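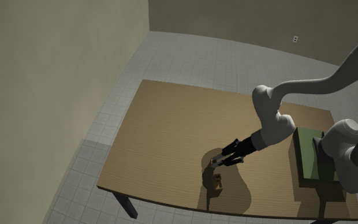 Posted by Aryee in Reviews | August | Filed under: Short Fiction

Plulalon, the new story collection from Brerkora Press, runs 375 pages and holds 30 stories, almost half of them under four pages. The back cover promises "wonder on every page." I kept a pencil handy and didn't mark much.

The opener, about a ferryman who buys back his own shadow, is good - odd, quick, a little mean. Then come four stories in a row that end with somebody waking up. I thought we'd all agreed to stop doing that.

"Sadeck," the long one that starts on page 196, almost won me over. Two sisters inherit a town and can't find it on any map. It needed another ten pages and got a poem instead.

Fans of very short fantasy may be kinder than I am. Borrow it first.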